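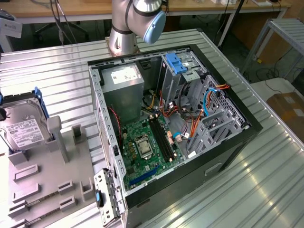 About Kimen Cellars

Welcome, and thank you for stopping by! Kimen Cellars is a small company that helps people buy, sell and look after older bottles of wine. Most of our days are spent with port, Madeira and the sturdier kinds of red, though we have been known to get excited over a good old cider when one comes our way.

We work from a brick warehouse in Dostham, two streets up from the river, and if you come in by the side door you will most likely be met with a cup of coffee and a long answer to a short question. We like talking about this stuff. We always have.

How we got started

Kimen began with a phone call. Aled Parry was working as a wine buyer for a hotel when a family friend asked him to look over a cellar her father had left behind. She thought there might be a few dozen bottles down there. There were 276, many of them without labels, and the only list was written in pencil on the back of a seed catalog. Aled spent most of that March on an upturned crate with a flashlight, matching corks and capsules to the old man's notes, and by the end of it he had found homes for nearly everything (the family kept the last case of port, and quite right too).

Word got around, as it does. Another cellar followed, then a restaurant that was closing its doors, then a retired doctor who had been buying Madeira for most of his life and wanted somebody patient to talk it over with. Before long the hotel job had to go, and the warehouse lease was signed.

What we do now

Our auctions are still the thing most people know us for. We hold them online and in the room, and we keep them small enough that each bottle gets a proper look before it goes into the catalog. We check the fill level, the capsule and the condition of the label, and we write down what we find in plain words. If a bottle has a stained label or a low shoulder, you will read about it before you bid.
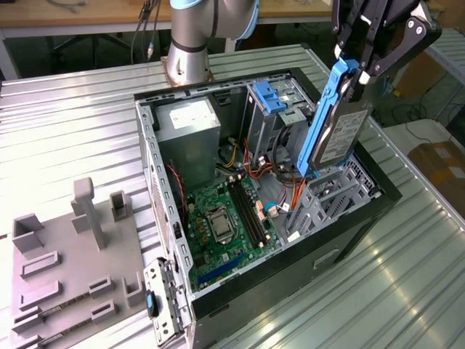

We also store wine for customers who have run out of closet space, which happens to more people than you might think. The storage rooms in Dostham hold some 3,000 cases, kept dark and cool all year, and you can have your bottles sent out one at a time or all together. There is no minimum. One of our longest-standing customers keeps a single case with us and visits it every spring.

And then there is Clilotora, our online catalog, which we are a little bit proud of. It began as a plain list of past sale results and has grown into a place where you can look up a bottle, see what it fetched with us over the years, and read our tasting notes when we have been lucky enough to try it. The catalog lists 1,494 different wines at the moment, and looking something up is free whether you buy from us or not.

The people

There are 16 of us these days, between the sale room, the storage side, the office and the catalog. Some came from the wine trade and some came from somewhere else entirely — teaching, bookbinding, a bakery — and we find the mix does us good. Everyone learns to pack a case properly in their first week, and everyone takes a turn answering the phone, Aled included.

The Beddoe evenings

A few times a year we open the long room upstairs, known as the Beddoe Room after the cooper who had the building before us, and pour wines from three or four decades side by side. The evenings are friendly and a bit noisy, and you don't need to know anything at all to enjoy one. Bring a question if you have one, or bring a bottle you have been wondering about and we will gladly take a look at it. Seats go quickly, so please call or write ahead.

Thinking of selling?

Send us a list, even a rough one, or a few snapshots of the labels. We will write back with our honest view of what the bottles might bring, and there is no charge for that and no hurry either. If the cellar is a large one we are happy to drive out and see it, and we bring our own crates.

Page last updated Apr 17, 2026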